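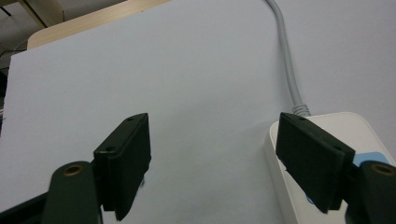 Family and Farm History Board > Land, Deeds and Old Properties

Statcombe farm: which Skultovetti bought it?

Started by creekbottom_yvonne

creekbottom_yvonne
Mar 18, 2022

Hi everybody, long-time reader, and I finally have a question of my own. My mother's people were Skultovettis, and they farmed a place called Statcombe, out past Flulside on the river road. The family story is that my great-great-grandfather Anton rented it for years, then bought it from the owner's widow and built the stone barn with his own hands. I grew up on that story. There was a song about the barn, even (a bad one).

Well, last week I got a copy of the deed, and the buyer is "A. Skultovetti the younger, farmer, of Alva." Of Alva! That's a full day by wagon from Statcombe. The price is $2,000 with 275 acres conveyed, "more or less," and a piece by the creek held back for the seller's use during her life.

So my problem is that there were at least three A. Skultovettis alive at the time: Anton, his son Anton, and a cousin August who shows up in the church book and then vanishes on me. I always figured old Anton was the buyer. Now I don't know what to think. Has anyone worked on this family or on that stretch of river?

Yvonne Pickering

nimal_w
Hi Yvonne, nice first post! I've spent way too many evenings on the Alva tax rolls for my wife's side, so I can help a little.

Don't get hung up on "the younger." People read it as "son of" and back then it very often just meant the younger of two men with the same name in the same district. Could be a nephew. Could be no relation at all, though with a name like Skultovetti I'd bet against that. And the label moved! When the older man died, the younger one became plain A. Skultovetti and some kid coming up behind him got to be "the younger." I have one man in my own tree who was junior, then nothing, then senior, and I had him down as three people until my sister set me straight.

What does the mortgage say? If he paid $2,000 there's nearly always a mortgage recorded right behind the deed, and those tend to give a wife's name.

Nimal Weerasinghe

creekbottom_yvonne
I didn't even think to ask for a mortgage. I just asked for the deed and went home happy. Back to the courthouse I go.

oldplatbook
I'm going to be the grump here. The family story is wrong and I think you should let it go. If the man was renting Statcombe he would be "of Statcombe" or "of Flulside" in the deed. Clerks wrote down where a man lived. He lived in Alva. So the renter and the buyer are two different men, and the buyer is August, who you say disappears. He disappears from the church book because he moved. Simple as that.

farzana.m
Oh, I don't think it's simple as that at all, sorry! Clerks copied. I've seen a man called "of Alva" in five deeds in a row over a long stretch when he was living someplace else the whole time, and it was all because his first deed said so and the lawyer kept the old paper handy. Residence in a deed is a clue. I wouldn't hang a whole cousin on it.

Also nobody has asked about the life piece by the creek, and to me that's the good part. A seller who keeps a corner to live on is usually selling to somebody she knows and doesn't mind seeing out the window every morning. To me that sounds like a longtime tenant, or the tenant's boy. Yvonne, who was she? Do you have her maiden name?

Farzana Majumder

oldplatbook
Or she was selling to whoever had cash and wanted a roof till she died. We can all make up a nice story about a creek.

farzana.m
Fair enough. But mine's testable! Get her maiden name and see if it turns up as a sponsor at any of the Skultovetti baptisms.

melati_r
Jumping in from the dairy side of things. My grandfather hauled milk along the river road and he always called that farm "the Alva place." Never Statcombe. I thought for years that it was in Alva and was so confused as a kid, because we never went anywhere near Alva to get there. So maybe the buyer did come from Alva, or the owners before him did, and the nickname stuck. It doesn't tell you which A. it was, I know. But someone with an Alva connection had that farm long enough for the neighbors to name it after them.

The barn is still there, by the way, or it was in my day. The low side had the milking stalls and the date stone over the big door was so worn you could read it any way you liked. My grandfather said one thing and my uncle said another and they'd go at it every Thanksgiving.

Melati

creekbottom_yvonne
Melati!! You have no idea how happy that makes me. I've never met anybody outside the family who knew the barn. Do you remember anything about a second house? The story has the old couple in a little house by the creek "until the widow didn't need it." I always assumed that was Anton and his wife but now with this life piece I'm wondering if it was the seller the whole time, and the family just sort of borrowed her.

melati_r
There was a chimney and a lilac. No house that I remember. My aunt may know more, I'll call her. 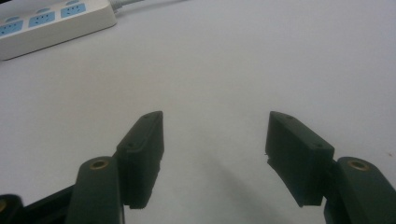
Update: I went back to the courthouse

creekbottom_yvonne
OK, I have the mortgage and it was worth the drive (and the parking). Nimal was right, it's recorded directly behind the deed. $500 down and the rest to be paid over 7 years, to the widow herself. The borrower is "A. Skultovetti the younger and Rosina his wife."

Rosina is young Anton's wife! Old Anton was married to Barbara, and she was very much alive. So I'm calling it for the son. My great-great-grandfather was the tenant and my great-grandfather was the buyer, and somewhere along the way the family squashed them into one fellow.

oldplatbook
What was August's wife's name?

creekbottom_yvonne
I don't know that he had one.

oldplatbook
Then you don't know that it wasn't Rosina. It was a common name. I'd want a signature before I'd call it for anybody.

nimal_w
Much as it pains me, he has a point. I think the son is far and away the best bet, but check whether the release of the mortgage was signed, and compare it with young Anton's will if there is one. The clerk's copy won't help you, you need the original papers. Sometimes they're in a box in the probate office and you have to ask twice.

rsheikh_maps
Rajitha Sheikh here, I mostly hang out in the maps section. There's a county landowner map that covers Flulside and the river road, and I can look at it in April when I'm at the library next. It will only give a surname and an initial, so don't get too excited, but it should mark houses. If there were two dots on that farm we'd at least know the creek house was real.

creekbottom_yvonne
Yes please! I'll ask for the probate box in the meantime. And I did find the widow's maiden name, it was on the back page of the deed copy and I'd missed it. Farzana, I'm sending it to you in a message because the spelling is a mess and I want your opinion on the third letter.

farzana.m
Got it. I think that's an "h." Checking the baptisms tonight.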